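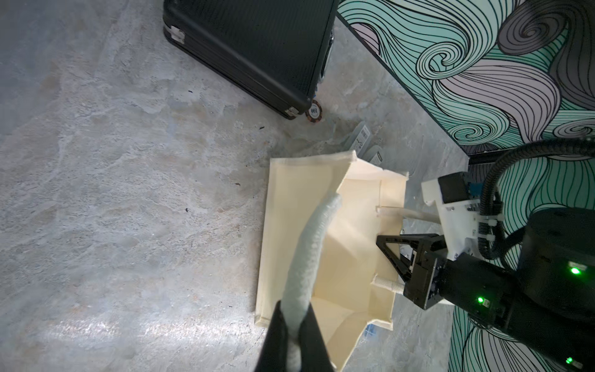 Words by Eilidh Gourlay
Filed under: Living, Repair

The woman before me in the line had a winter coat, two pairs of jeans and a question. Could the coat be saved? The man behind the counter turned the sleeve inside out, looked at the lining for a long moment and said yes, but she would not like the price. She laughed and left it with him anyway.

I came to Vamstead to write about clothes, and I stayed longer than I planned because of that counter. The shop is called Fülöp, after the family who opened it, and it does only one kind of work. It mends things made of cloth. Coats, tents, curtains, the seats of old chairs, bags of every size. It does not sell anything new, except thread.

When I moved to this country, I was surprised how easily people threw away a garment with a small hole. In my grandmother's house a hole was a job for the evening. You sat near the lamp, you put a wooden egg in the sock and you talked. I do not want to make this sound too pretty. She mended because she had to, and she complained of it often. When she finally had some money she bought new socks in packs of five and was very happy with them.

So I was curious who pays for mending now, when a new shirt can cost less than a sandwich. I sat in the shop on a Tuesday, from opening until the light went, and I asked everyone who would talk to me.

Most of them did not speak about money or about the planet. They spoke about one object. A teacher had a canvas bag which she carried through her whole training, and the handle had come away on one side. A cyclist brought a rain jacket with a broken zipper, and he was almost angry at the zipper, because the rest of the jacket was still perfect. An old man had a cushion. He did not explain the cushion and I did not ask.

The handle of a bag is a good lesson in how cloth fails. The fabric itself rarely gives up first. It is the place where the strap meets the body, where all the weight goes through a few lines of stitching. A good mender will not only sew the strap back on. She will put a second piece of cloth inside, wider than the strap, so that the pull is shared by fabric which is still strong. The repair takes longer and from outside you can hardly see it.

Zita Fülöp, who runs the workshop now, showed me this with a scrap and a pencil. She is quick and does not like to be praised. "People think the machine is the skill," she told me. "The skill is to decide where to put the needle." She learned from her father, and then for two years from a sailmaker on the coast, who made her unpick nearly everything she sewed.

The shop takes in 900 pieces in a year, and the busiest month is September, when people open their closets and find last winter's damage. Some repairs are finished while you wait. Others stay on the shelf for weeks – there are only two people who can do the difficult ones, and they refuse to hurry.

Not everything can be mended, or should be. Zita keeps a box of things she has sent away, or rather a box of notes on them. Cheap knitwear that has turned thin everywhere. Coated fabric which peels like skin after the sun. She would prefer to tell a customer no than to take money for a seam that will hold one month.

I asked her what a person should learn to do at home. She said a button, a hem and a straight patch, and she would not be moved from this list. For the patch she had strong opinions. Wash the cloth before you cut it, or it will shrink later and pull the hole open again. Round the corners. Match the weight of the fabric before you think of the color.

I tried it that same week, on the elbow of my own work jacket. It took me a full evening and I pricked my thumb more than once. The patch is a little crooked and too dark, and the stitches are of different lengths – my grandmother would have made me start again. I have worn the jacket every day since, and when I went back to Vamstead to check a few facts, Zita took hold of the elbow without asking, pulled it flat on the counter and looked at it.

"It will hold," she said, and she went to answer the phone.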